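Let People Bring the Leftovers Home

6/24/23

My aunt used to stand at the door after every family dinner with a stack of old margarine tubs, and you did not get past her without one. I thought this was mortifying when I was 23. Now I think she had it right, and I'd like to argue that sending guests home with food is a custom we should fight for a little.

What set me off was a birthday dinner in Stallomton last month. Lovely people, great food, way too much of it (there were 8 of us and enough potatoes for a wedding). At the end of the night our host picked up the serving dish and scraped the whole thing into the trash while we stood there holding our coats. I asked if I could take some. She looked embarrassed, like I'd caught her being cheap, and said oh no, you don't want that old stuff. I did want it! I'd been thinking about those potatoes since my second helping.

My friend Imke Meinecke thinks the trouble is the containers. People have nice ones now, matching sets with snap lids, and they don't want to lose them. She paid $129 for hers and I understand why she counts lids after a party. But a person can own two kinds. Keep your good set for your own fridge and have a drawer of the takeout sort for everybody else.
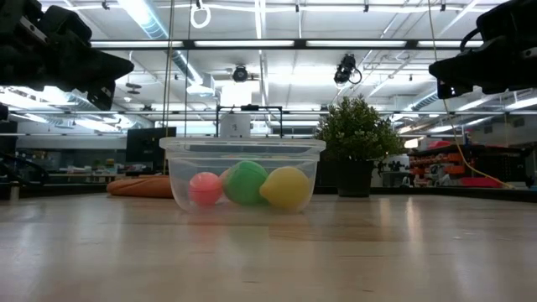

A clear plastic container, the kind you can see your lunch through.

I also hear a lot about food safety, and fine, don't send anybody home with shrimp that sat out all through a July cookout. Put things in the fridge while people are still on dessert. My neighbor Boonsong Luangrath packs the boxes before he even serves the cake, puts a bit of tape on each one with a name, and lines them up by the juice. Nobody has to ask and nobody has to pretend to refuse. I got curry and rice last time and ate it standing up at 2 in the afternoon the next day, and I was as happy as I'd been at the party.

And please, guests, do your half. Say yes the first time. Skip the little dance where you turn it down and get talked into it on the porch. Eat what you took, wash the tub, and if it looks like one somebody might miss, bring it back. Put something in it if you can. Cookies are good. I've gotten plums, and once half a meatloaf, and I was glad of both.

I still have one of my aunt's margarine tubs, by the way. It's got buttons in it. I should probably give it back.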